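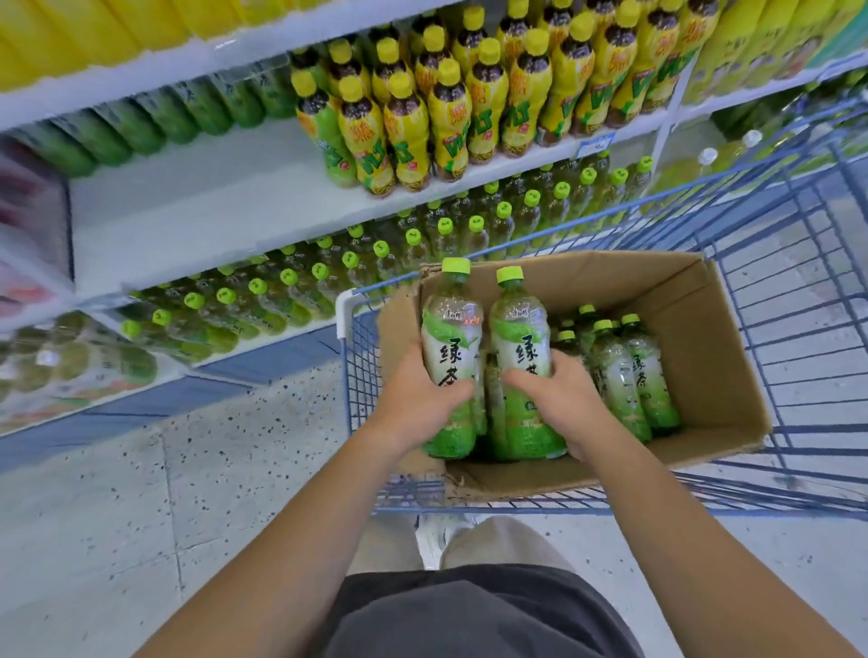 Workshop > Surkora > About us

November, by Yaryna Vakulenko

Surkora is a small group that builds a robot arm in a shared workshop. We are six members. Vinzenz Auer welds and does the base, Notburga Marti writes the control program, Emil Ruchti repairs what the rest of us break, and I keep the notes and this page. The arm is called Prillix. It has 34 printed parts, most of them grey, two of them orange after we ran out of grey.

Our aim is modest. We would like Prillix to take a drink bottle by the body and stand it in a carton beside its neighbours. 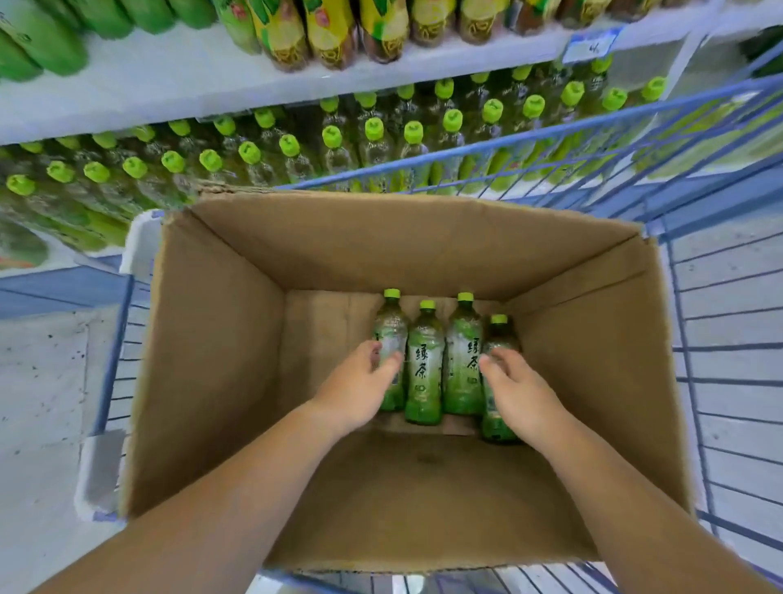 A row against the wall of the box is harder than it sounds. The fingers need room between the bottle and the cardboard, and an open flap is easily in the way of the elbow. Emil made the fingers thinner in his garage and they are better, but the left one still bends.

The workshop is open to members in the evening from 6. If you want to join us, please write to Veronika Berchtold, who has the key. Experience is not necessary. Please bring closed shoes and your own safety glasses.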